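Ciltwood Steppjacke, oliv-braun, Größe M - nach zwei Wintern

Gekauft habe ich die Jacke im Laden in Cleltholm, nachdem der Reißverschluss meiner alten endgültig hin war. Getragen wird sie fast täglich, auf dem Rad, beim Einkaufen und auf dem Weg zur Arbeit. Nachtrag zu meinem ersten Bericht, Stand 12. Januar.
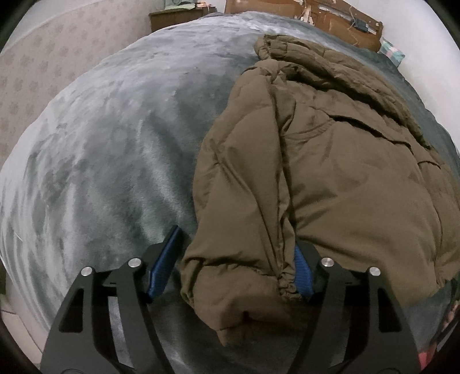 Die Jacke auf dem Bett.
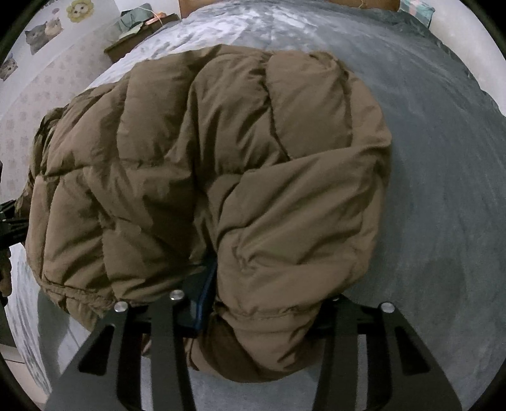 Thanasis Sarantis schrieb unter den ersten Bericht, bei ihm sei die Füllung nach der dritten Wäsche verklumpt und an den Schultern kaum noch etwas übrig gewesen. Er habe allerdings bei 40 Grad gewaschen und auf der Leine getrocknet.

Bei mir ist das nicht passiert. Ich wasche bei 30 Grad mit flüssigem Feinwaschmittel, ohne Weichspüler, Schleudern auf niedrigster Stufe. Danach kommt sie in den Trockner, Schonprogramm, mit zwei Tennisbällen. Nach 20 Minuten nehme ich sie heraus, schüttle sie auf und lasse sie noch einmal laufen.

Wärme: Bis knapp unter null reicht ein dünner Pullover darunter. Bei starkem Wind zieht es am Reißverschluss, die Abdeckleiste dahinter ist zu schmal. Gegen Regen hilft die Jacke nur kurz, nach einer Viertelstunde auf dem Rad waren die Schultern durch. Imprägnieren hat etwas gebracht, hielt aber nur bis zur nächsten Wäsche.

Passform: Die Ärmel sind lang genug, am Rücken dürfte sie für das Rad länger sein. Wer einen dicken Wollpullover trägt, sollte eine Nummer größer nehmen. Die Dustelcombe, die ich vorher hatte, war weiter geschnitten und deutlich schwerer.

Verarbeitung: Eine Naht unter dem linken Arm ist im ersten Winter aufgegangen, fünf Stiche von Hand, seitdem hält sie. Der Schieber hakt unten gelegentlich. Einzelne Federn kommen durch, meist am Kragen.

Ich würde sie wieder kaufen, aber im Ausverkauf. Vier von fünf Punkten, einer Abzug für den Reißverschluss.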